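The Lamp Has to Move
In a shared workshop in Hurbridge, a small group is building a pair of grippers and finding out how much of robotics is done by hand
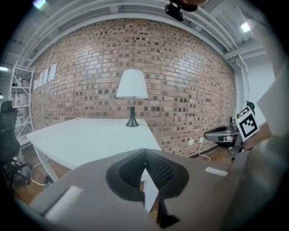
The workshop opens at 4 on Fridays, and the first job is always the calibration. The group calls the project Kinon. It has a shared folder, a parts list that runs to 200 lines, and one goal for the winter: get an arm to pick up a table lamp by its stem and set it down somewhere else on the desk without knocking it over.

The arm comes last. Before that there are the grippers, which a person holds by the handle and works like a pair of oversized tongs. Each one records how it was moved and what was in front of it. Do that enough times and there is something for software to learn from. The group settled on 200 good recordings of the lamp before trying anything else. By December they had 18.

Much of the trouble was in the fingers. The first set was printed solid and slid off anything smooth. The present ones taper to a point and have a black mesh texture, and they give a little when they close. One finger takes most of an evening to print. The softer filament comes from Iswood, a supplier two towns over, and it strings badly if it has been left out of its bag. Three spools were ruined before someone bought a sealed tub.

The other trouble was knowing where the gripper was. The answer was a square marker, black blocks inside a thick black border, printed on plain paper and fixed flat. Software can find that pattern and work out its angle and distance. The first markers were printed on glossy stock and the ceiling lights washed them out. Matte paper fixed it in one evening, after a month of blaming the code.

The room itself takes some managing. It has a curved brick wall, which looks good and makes it hard to measure anything from. There is a white desk, a shelving unit and an outlet low on the wall. Cables run on the floor, and people step over them.

The group has looked at buying its way out. Lo, a small firm that sells finished grippers to schools, quoted a price that would have covered rent on the room through spring. The members voted to keep building. A homemade gripper can be opened on the bench and changed the same night, and most weeks something needs changing. Last month it was a screw that backed out after 20 or so closings. The fix was a drop of thread locker.

A recording session is dull to watch. Someone reaches, closes the fingers, lifts, moves the lamp a hand's width and lets go. Then they do it again from the other side. If the shade gets bumped, the take is thrown out. The next batch is set for Friday, with the desk turned to face the other way.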